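Children's Literature in the Classroom
Handout 3: Picture Books Without Words, and How to Read Them Aloud

Welcome back, everyone. Last time we finished the page-turn unit, and I still have two copies of the reading packet with no names on them, so come find me after class. For Wednesday you need to have read Torumthorpe all the way through, twice. The first time, go at the speed of a six-year-old, which is fast. The second time, go slowly and keep a pencil nearby.

Quick reminder of our working definition: a wordless picture book tells its story through a sequence of pictures, with no running text after the title page. Signs, labels and sound effects inside the art are allowed.
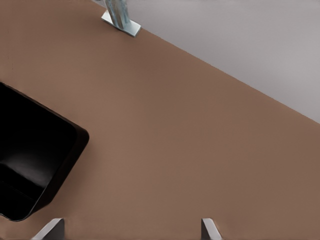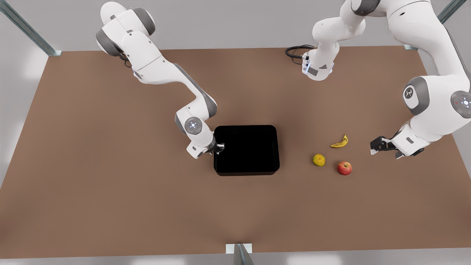

Amra Halilović objected to the definition on the class board, writing that if a shop sign on page four tells you the shop is closed, then you have read a word and the story has used it, so why do we go on calling the book wordless? She would like us to say "nearly wordless" and keep the strict term for books where a child who knows no letters at all misses nothing.

I love this objection, and I think it's mostly right. Scholars do use "almost wordless" for exactly this reason. I'm going to keep the loose term for our class discussions, but in your papers please tell me what print appears in the art and whether the plot depends on it. That one sentence will make your paper better, I promise.

1. What the pictures have to carry

In an ordinary picture book the words can say "the next morning" or "she was only pretending." Take the words away and the artist has to find another way. Look for these as you go through Torumthorpe:

Time. The lamplighter's walk takes up the first half of the book, and the sky does the clock's work. Compare the color of the sky on the opening spread with the bridge spread. How late is it by the time he reaches the bridge? How do you know?

Thought. There is one dream sequence, and it has no border and no cloud around it. Children usually spot it before adults do. Ask yourself what tipped you off.

Point of view. We follow the lamplighter at shoulder height until the goose appears, and then we drop to the ground and stay there. Why there? (I have a theory. I want to hear yours first.)

Cause. This one is hard! A picture shows a broken window and the next shows a boy running. Did he break it? Readers join the two without being asked, and a clever artist can count on that and then pull the rug out.

2. Reading aloud when there is nothing to read

New teachers often panic here. You hold up the book, the rug is full of kindergartners, and there are no words to hide behind. Some ways in:

Start with the cover and the endpapers. In Grirnano the front endpapers show twelve boats in the harbor and the back endpapers show eleven. Don't point this out. Wait for it. In every class I've taught, somebody has shouted.

Go through once in silence. It feels endless to you and it doesn't to them. Turn the pages at an even pace and keep your face interested.

Second time through, let the children tell it. "What's happening here?" works well. "What is the fox feeling?" works less well on the first spread, as it tells them there is a fox and that he has feelings. Let them find him.

Accept two stories at once. If half the room thinks the grandmother is a ghost and the other half thinks she's asleep, wonderful. Ask both sides to show you the page that convinced them. Going back to the page is the habit we want, and it is the same habit they'll need later for novels and poems.

Don't write a script for the book and read it out. I know it's tempting - I did it for most of my first year - but the children then listen to you and stop looking.

3. Vocabulary for Wednesday

Spread: two facing pages treated as one picture.
Gutter: the fold in the middle. Artists plan around it, and a few use it as a wall or a river.
Bleed: art that runs to the edge of the page with no border.
Vignette: a small picture with soft or open edges and white space around it.
Endpapers: the pages pasted inside the covers, front and back. Always look at them. Always!
Visual refrain: an object or pose that comes back, the way a line does in a song. The red kite in Grirnano is our best case.

4. A note on Sisodia

A few of you asked if Sisodia counts, as it has a full page of text at the end. Yes, and please read it. The last page is a letter, and it changes who you think has been telling the story. Try covering it with a sheet of paper and writing down your version of the plot before you look. Ashok Rastogi did this in front of the group last term, got the whole thing backward, and ended up writing a terrific paper on why his wrong version was a perfectly fair reading of the pictures. Being wrong on good evidence is worth a lot in this course.

5. Short assignment

Pick one spread from Torumthorpe, Grirnano or Sisodia. Write 50 words telling what happens on it, for a child. Then write a page for me on what your telling left out. Most people find the second part much longer than they expected - colors, glances, the cat in the corner that shows up four times and has its own little plot.

Bring both pieces on paper. We'll swap in pairs, and your partner will try to find your spread from the child's version alone.

6. If you want more

The Lement collection on the second floor of the library holds 1,370 picture books, and the wordless ones have a green dot on the spine. You can't check them out but you can sit with them as long as you like. Start with anything that has a worn cover, because those are the ones children kept going back to.

Next up: comics panels, and what happens in the white space between them.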